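Home | Galleries | Small Kitchens | Toy Shelf | Write to Us

The Smallest Kitchen on the Site

Regular visitors know that this corner of the site is devoted to kitchens with less counter space than a cutting board. We have shown galley kitchens, boat kitchens, and one closet with a hot plate and a great deal of optimism. The play kitchen was bound to get its turn, and after 15 galleries of full-size ones I was ready for a room where the plumbing can't go wrong.

I went in expecting pink plastic. What I got was a white subway tile backsplash, a better range hood than mine, and wooden utensils hung up where a cook could reach them. My own spatula lives in a drawer that opens if you lift it and say something rude.

The 4 pictures below all come from the same kitchen. Look at the cooktop first, then the pot, then go and be dissatisfied with your own arrangements. 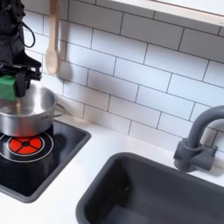
The pot and the green sponge. Straight sides, a rolled rim, and a shine I have never once gotten out of stainless steel at home.

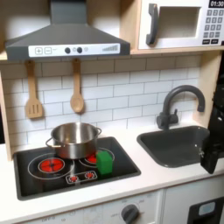 The hood has a plus button, a minus button, and two knobs. The microwave stands at 01:30, the correct time for leftovers. 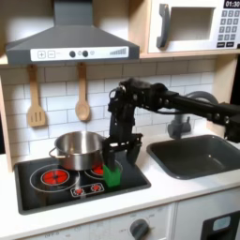 Slotted spatula on the left, spoon on the right. The burners are a cheerful red whatever you happen to be making.
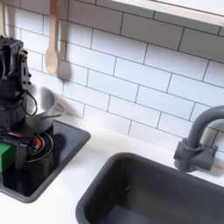
Black stovetop, silver pot, white tile. The pot is empty.

Tile first, as usual. Staggered subway tile with gray grout is what my neighbors in Kesstead paid a contractor to put in last August, and they ate takeout on the stairs for most of a month while he did it. It's a sensible choice at any size. Gray grout forgives a lot, and a child's kitchen presumably sees its share of incidents.

The microwave is my favorite thing in the place. Every toy microwave I had as a kid was a box with a sticker on it, and the sticker was peeled off by the end of the first week (by me, I wanted to see what was under it). A shelf of its own is a real luxury. In my apartment the microwave sits on top of the refrigerator, and taking soup out of it is an athletic event.

A word on pots. A play kitchen needs one decent pot and will get eleven bad ones as gifts. Metal is noisier than plastic but it survives being stood on. I would also keep a sponge in the set, even if the child has no plans to wash anything. Mine was mostly a sandwich, and for one winter it was a bar of gold.

Several of you have asked about size. Play kitchens are mostly sold as corner furniture and then take over the whole room, so measure the floor before you fall for a range hood. Measure the doorway too. I know of one in Gritden that had to be taken apart on the porch, put together in the hall, and taken apart again, and there were 2 screws left over that have since moved house with the family.

Next gallery is the Yip cabin, which has a woodstove, one shelf and no sink at all. After that we go back to apartments. If you have a small kitchen of any kind, send it in. Please don't tidy up too much beforehand, I like to see where people keep the colander.

Contact the gallery | All text copyright its author | Back to top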